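Film Studies project report
Do crossover movies need the movies that come before them?
Submitted 5 September 2023

I picked this topic because my brother and I have argued about it for years (he thinks you can walk into any crossover cold, I think you'd be lost in ten minutes). For the project I showed Fudside, a made-for-TV monster crossover, to two groups from my dorm in Lullton. One group had seen both of the earlier movies, Hiebert and Itard. The other group hadn't seen either one!

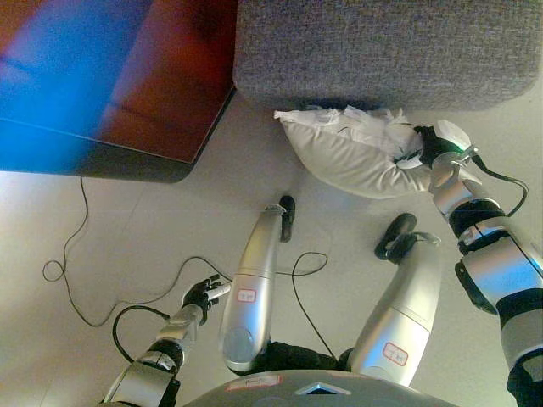
Crossovers have a problem that regular sequels don't, and it's that half the audience may only know half the characters. Fudside spends its first 20 minutes on introductions, and my newcomers loved that part while the fans got fidgety. Color helped a lot more than I expected. With blue on the left side of a screen and deep red and orange over the rest, you get the feeling of two sides before anyone talks, and I started looking for that kind of split in every poster I pulled for my notes.

I also read 200 viewer comments on the class message board. Clifford MacPherson, my project partner, sorted them by whether the person had seen the earlier movies - a slow job, and he did it over one weekend in August.

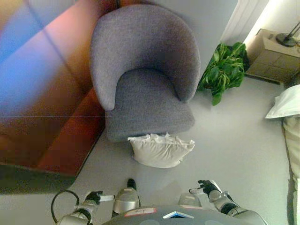 Fig. 2. Gray tub chair with a white pillow on the floor in front.

The newcomers followed the plot fine but missed most of the jokes. So my brother gets half a point. Next time I'd show the movies in reverse order to a third group and see if Hiebert still works when you already know the ending.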